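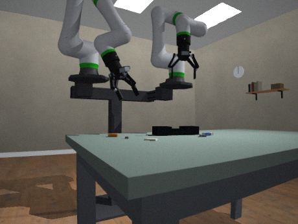 How many simulated demos before I train a two-arm policy?

Posted by Yatziri Manríquez, July 30, 2020

Hello all! I'm putting together a tidying-up task in simulation (two arms, a table, a few small bits) and driving the arms myself to record examples. I've got 30 episodes so far and my wrists are already complaining. Do I need 300 before I try training, or can I start sooner? And should I be moving things about between episodes, or keep the layout fixed until it learns something?

Fulgencio Huerta

Welcome, and don't worry, we've all had the sore wrists! I'd train on your 30 straight away, just to check that the recording and playback line up.
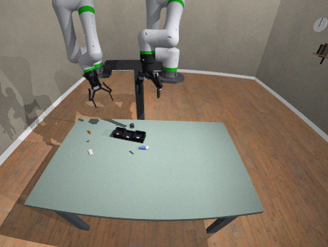
Variety matters more to me than the total, so please do start moving things about. With the small items all over at the left and the right half of the tabletop bare, I'd worry that one arm gets most of the practice. Shift the three-compartment tray as well, and turn it a little each time - otherwise the policy may simply memorise where it lives.

Candela Collado

300, easily. More if you can stand it.

Ezequiel Olvera

I agree with Fulgencio, though I'd go gently and change one thing at a time, or you'll never know what upset it. When I did mine last November I kept 11 layouts back for testing and was very glad of them.

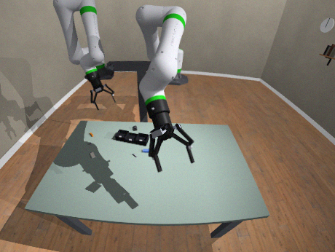

I'd also vary where the arms begin, only slightly, and save your failed grasps in a separate folder. You may want 2 or more of your layouts repeated with a slower hand, too, as my hurried ones were rather jerky.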